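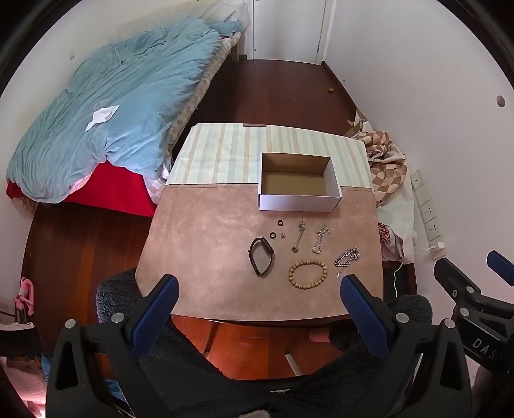 Week 5: Sleep and Memory
Notes by Lavanya Namboodiri

Sleep is a busy time for the brain, and I love teaching this week! In deep sleep, the hippocampus replays bits of the day, and the cortex slowly takes them in. Word lists, maps, faces - all of it seems to benefit.

Terms to know: consolidation, slow waves, spindles.

A night runs in cycles, with more deep sleep early and more REM toward morning. Cut the night short and REM takes the bigger hit.
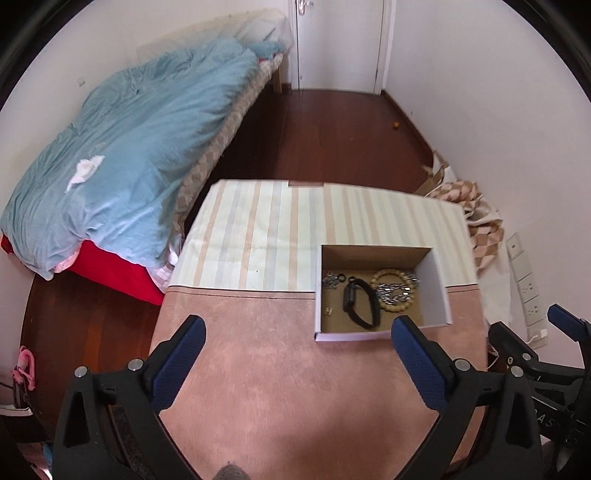

For next time

Keep a sleep log for 5 nights. Write down when you went to bed, when you woke up, and any naps (yes, 60 minutes on the bus counts).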